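A study of how people living with long-term lung disease manage once they have left hospital has won this year's Astumow Prize for nursing and allied health research, and the news was greeted with a very happy round of applause when it was read out on Tuesday evening.

The winning paper follows 700 adults who had been admitted with a flare-up of chronic obstructive pulmonary disease (COPD) and then sent home, half of them with the usual leaflet and clinic letter, and the other half with a run of telephone calls from a respiratory nurse they had already met on the ward. The calls went on for 20 weeks. By the end of that time the people who had been rung were less likely to have been back in hospital, and a good deal more likely to say that they felt sure of how to use their inhalers.

Lead author Ffion Mostyn, a respiratory nurse by training, came to research rather late in her working life and still does two clinics a week. She told guests that the idea had come from her patients, who would so often stop her in the corridor on their way home with the one question they had not liked to ask on the ward round.

"They'd have their coat on and their bag packed, and then out it would come," she said. "Can I have a bath? Is it all right to walk up to my daughter's? I used to think, well, somebody ought to be ringing them next week, when they've had a chance to think of all the others."

In all the team made 3,970 calls, most of them short, though one or two (she laughed at this) went on for the length of a lunch hour and covered the state of the garden as well. Each nurse kept to the same patients throughout, and the paper suggests that this may matter quite as much as anything that was said. People who had the same voice on the line each time were readier to own up to missed doses and to a cigarette here and there, and so the advice could be given while it was still of some use.

The judges praised the study for its plain writing and for the care taken to include people who live alone, who are so easily lost from this sort of work. They did note that it was carried out in a single region, and that it can't say whether the benefit lasts beyond the 20 weeks. Mrs Mostyn agreed with them on both points - she has already asked for funding to go back to the same households next year, and hopes to hear by August.

The prize money will be shared among the nurses who made the calls, with a little put by to print a large-type version of the inhaler guide that so many patients asked for.

Also recognised on the night:

- **Khổng Award for early career research:** a project on spotting poor appetite in older people after a hip operation, using a simple chart filled in at mealtimes.
- **Trurov Medal for teaching:** given to the team behind an evening course in wound care for staff in residential homes, now in its second year and, we are pleased to hear, full again.

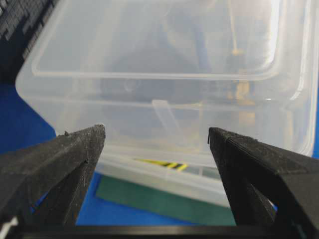 - **Driro Bursary:** two places, both for hospital pharmacists who would like to begin a research degree while staying in their posts. Applications for the next round open in August.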